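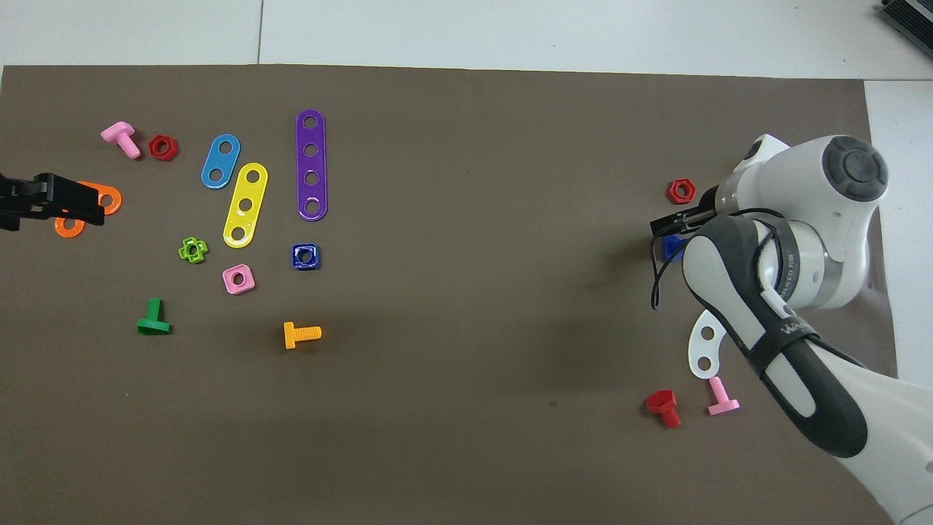 Gison Pick on a two-arm cell, mixed toy fasteners on a dark mat.

Gison Pick
Perception and grasp planning for loose parts on a flat surface
Product code 2863
Page updated February 21, 2018

Overview

Software only. Finds parts lying any which way, works out where to grab them, hands a path to your arm controller. One arm or two. No fixtures, no trays, no printed markers on the parts.

Made for small plastic, rubber and painted metal parts that land in a mess and have to be sorted, kitted or fed. Bolts, nuts, strips, rings, spacers. Toy construction pieces are our standard demo set and a decent stand-in for real work: bright colours, odd shapes, holes in awkward places, pieces half under other pieces.

Runs on the Ornberg controller or on your own Linux box. Replaces Gison Sort, which we stopped selling in June.

What's in the licence

Part finder. Separates touching and partly covered pieces. Gives each one a class, a colour and a pose. If a piece is mostly hidden it gets parked on a "look again" list and is tried after the neighbours have moved.

Grasp planner. Two-finger grippers for now. Ranks grasps by finger clearance first, then by how square the faces are. Knows the difference between gripping a bolt by the head and by the shank, and you can lock it to one or the other per part.

Two-arm scheduler. Splits the work surface into a left zone, a right zone and a shared strip down the middle. Only one arm may own the shared strip at a time. Arms don't have to match. Different grippers are fine, different makes are fine provided both have a driver.

Teach tool. Put a part down, take 12 views, name it, done. A new class usually takes a coffee break. No CAD needed but it will use CAD if you've got it (STEP or STL).

Replay log. Every pick attempt is saved with the camera view, the grasp chosen and the grasps it turned down. Best thing in the box for finding out why an arm is being daft. Filter by part, by arm or by error code.

What it copes with

Flat strips lying on a mat. Thin, hard to get fingers under. The planner goes for the long edges and asks for a light press before closing. Set the press depth to suit your mat, soft mats need a bit more.

Square and hex nuts. Picked across flats. Will turn the wrist to get there, so check your cable slack before you turn on full wrist range.

Bolts on their sides. Default is the shank, just behind the head.

Rings. Outside grip or one finger through the hole. Outside is the default becuase the hole grip needs slim fingers.

Curved strips. Treated as a bent box. Works, slower.

What it doesn't cope with

Clear plastic. Mirror finishes. Cloth. Anything smaller than 8 mm across. Deep bins: there's a seperate product for that, Zamani Bin, and the two share a teach tool so you won't be teaching parts twice.

Black parts on a dark mat are a fight. Swap the mat to a light one or add side lighting. Same goes for white parts on pale tile or a white bench, so keep the work surface and the parts well apart in colour.

Requirements

Operating system: Ubuntu 16.04, 64 bit
Memory: 16 GB, 32 GB for two arms
Graphics: NVIDIA card with 6 GB or more
Camera: one colour camera minimum, looking down at the work surface. Depth camera strongly advised
Network: wired. Please don't run the arms over wifi
Arm drivers: ROS Kinetic, or the Oren driver pack (sold seperately)
Disk: 500 GB if you keep the replay log on, and you should

Numbers

Tested on our own bench, mixed plastic set, two arms, no human help between picks.

Part classes in the starter library: 854
Arms per licence: 2
Cameras per licence: 2
Surface size, max: 1.2 m x 0.8 m
Planning time per grasp, typical: 0.3 s, curved parts closer to 0.7 s

Your pick rate depends on the arms far more than on us. Ask for the test sheet and we'll send the lot, misses included.

Set-up notes

Calibrate the cameras after the arms are bolted down. If an arm gets moved, do it again. Takes ten minutes.

Measure your fingers, properly. Length, width, thickness at the tip. Wrong finger size is the cause of most first-day support emails. If the two grippers are different, each needs its own finger file. Don't copy one across and hope.

Straps, hoses, loops of cable on the outside of the arm: add them to the arm model as padding. There's a slider for it under Arm > Body > Extra. Start at 30 mm and come down. Skip this and the planner thinks the arm is thinner than it is.

Mask anything beyond the mat. Boxes, power supplies, feet. The finder only looks inside the mask, runs faster and stops reporting stray colours off the floor.

Shared strip width: start wide. Narrow it once both arms have run a full shift without a stop.

Changes in this version

Arms no longer wait on each other when the shared strip has nothing in it.
Colour names can be edited. (Grey and light blue were getting mixed up under warm lamps, fixed too.)
Replay log opens on the last failed pick, not the first pick of the day.
Teach tool remembers the last folder.
Finger files from Gison Sort import without retyping.
Known issue: cross-shaped nuts sometimes get a grasp across two adjacent arms of the cross. Turn on "opposite faces only" for that class until we patch it.

Licensing

Per cell, not per seat. A cell is one work surface with up to two arms. Yearly or outright. Outright gets updates for two years, after that they're optional. Schools and TAFEs get half off the yearly price.

Trial runs 30 days, all features on, replay log capped at 1000 picks. Needs a machine that meets the list above, it won't install otherwise.

Goes with

Oren driver pack, for arms without ROS support
Ornberg controller, preloaded and tested
Zamani Bin, for deep bins
Finger measuring card, free, tick the box at checkout

Downloads

Install guide (PDF)
Finger file template
Sample replay log, mixed plastic set
Release notes, all versions

Request a quote
Start a trial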